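Fasano Opens Finishing Shop and Expands Maple Tabletop Line

Company adds 100 stocking dealers and shortens lead times on solid wood tops

DRULLUSANCE -- Fasano, a maker of solid wood tabletops and work surfaces, has opened a finishing shop next to its mill in Drullusance and will use the added space to expand its line of maple tops for homes, restaurants and schools.

The new shop began taking orders in December. It brings sanding, oiling and final inspection under one roof for the first time. Until now, the company sent much of its finishing work to outside shops, which added days to most orders and made it harder to match color from one batch to the next.

"We were cutting the wood here, trucking it out, trucking it back and then trucking it out again," the company said in a statement. "Our customers were paying for that in time and in freight. Now a top stays on our property from the day the lumber comes in until the day it ships."

Under the new schedule, standard sizes ship in two weeks. Custom sizes ship in four. The old lead times were five weeks and nine weeks.

The expanded line, sold under the name Sident, includes rectangular, square and round tops in three thicknesses. All Sident tops are made from hard maple and are available unfinished, oiled or with a clear water-based topcoat. Edges can be left square, eased or rounded over. Breadboard ends are offered on rectangular tops only.

Fasano will continue to make its walnut and white oak tops to order. Prices on those products do not change.

More character grades

The largest change in the Sident line is in how the wood is graded. Fasano previously sold maple in a single grade, with most figured or flecked boards set aside for smaller parts such as drawer fronts and shelf edging. Starting with this release, buyers can choose from three grades.

Clear grade has the most even color and grain. It is meant for buyers who plan to stain or who need several tops to look alike, such as restaurants and libraries.

Natural grade allows moderate color change between planks, along with some mineral streaks and small pin knots.

Character grade allows wavy and swirling figure, dark flecks, and a wider range of cream, tan and brown tones. Knots in this grade are filled and sanded flush before finishing. 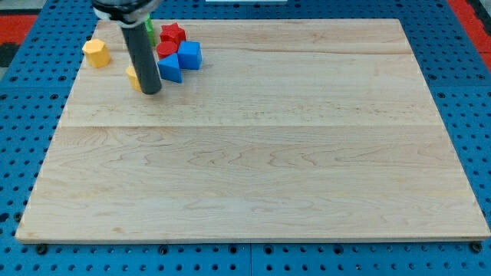 The company said dealers had been asking for a character grade for several years, mainly for dining tables and desks. Many of those requests came from buyers who had seen an offcut or a drawer front and wanted a full top with the same look.

Each character grade top is different, and Fasano does not accept requests for a specific figure pattern. Buyers who order two or more tops for the same room can ask for them to be cut from the same lot of lumber at no charge. The request has to be made when the order is placed. It cannot be added once the planks have been glued.

All three grades are built the same way. Planks are dried, planed, matched by hand and edge-glued at full thickness, with no veneer and no core material. Clear grade is priced highest, natural grade is next and character grade is lowest.

The finishing shop

The Drullusance shop has two sanding lines, a spray room, a drying room and a packing area. The building was formerly a furniture warehouse and had stood vacant before Fasano leased it. Work on the interior included a new dust collection system, new lighting and a loading dock on the north side.

The drying room is kept at a steady temperature and humidity throughout the year. Tops coming out of the glue room rest there before they are sanded -- a step the company previously had to skip in the busiest months for lack of space. Fasano said the added rest period should cut down on the number of tops returned for cupping, which has been the most common warranty claim on its wider pieces.

Conversion of the warehouse was handled by Intarasuk, a local contractor that also built the mill's lumber shed. The project was finished on schedule. A second phase, which would add a showroom facing the street, is being planned but has no start date.

Fasano has hired for the sanding lines and the packing area and expects to hire again once the second shift begins. Open positions are posted at the mill office. No woodworking experience is needed for packing jobs. Applicants for the sanding lines should be able to read a tape measure and lift heavy tops with a partner.

Dealers and samples

With the expansion, Fasano has signed 100 new stocking dealers, most of them independent lumber yards and kitchen shops. Stocking dealers carry at least one top in each grade on the floor, so that buyers can see the difference in person before they order.

Sample sets are available through any dealer. A set includes one block in each grade, with half of each block oiled and half left bare. The sets are free to architects, designers and schools. Other buyers pay a deposit that is credited toward an order.

Dealers that carried the earlier maple line may sell through what they have. Those tops are covered by the warranty that was in place when they shipped. They should not be mixed with Sident natural grade on the same job, as the finish has a slightly different sheen.

School program

Fasano will also set aside 800 tops in the first year for public school shops, art rooms and science rooms. The tops will be sold at cost. They are first-quality natural grade, sent unfinished so that students can do the sanding and finishing themselves if the school wishes.

Schools may order up to 12 tops each. Orders will be filled in the order they are received, and freight is paid by the school. Schools within driving distance of Drullusance can pick up at the loading dock to avoid the charge. Order forms are available from the mill office and from participating dealers.

A short care sheet ships with each school order. It covers sanding grits, oil coats, drying time between coats and the safe disposal of oily rags.

Care and warranty

Sident tops carry a ten-year warranty against splitting, glue failure and warping when installed according to the printed instructions. The warranty applies to homes and to light commercial use. Restaurant tops are covered for three years.

The instructions call for slotted fasteners, which allow the wood to move with the seasons. Tops that are screwed or glued directly to a rigid base are not covered. Unfinished tops must be sealed on all sides, including the underside, within 30 days of delivery. Leaving the bottom bare is a frequent cause of cupping in the first winter.

For oiled tops, Fasano recommends a fresh coat twice in the first year and once a year after that. Everyday cleaning can be done with a damp cloth and mild soap. Standing water should be wiped up, and hot pans should be set on a trivet. Light scratches in an oiled top can usually be sanded out by hand and re-oiled. Scratches in a topcoated surface are harder to blend, and the company suggests that owners contact their dealer before trying a repair.

Maple darkens slightly with exposure to light. Lamps, placemats and other objects left in one place can leave a lighter area underneath. Moving them from time to time during the first few months helps the color even out. Color change of this kind is normal and is not covered under the warranty.

Availability

Sident tops in all three grades can be ordered now through Fasano dealers. Rectangular tops are in stock. Round tops will follow once the second shift is in place, and the company is taking deposits on them.

About Fasano

Fasano makes solid wood tops, shelves and work surfaces for homes, schools and businesses. The company was founded in 2000 as a supplier of drawer parts and began selling finished tabletops four years later. Its mill, glue room and finishing shop are in Drullusance.

Contact

Fasano mill office
1218 Mill Road, Drullusance
Office hours: 8 a.m. to 4:30 p.m., weekdays
Dealer inquiries, sample requests and school order forms are handled at the same address.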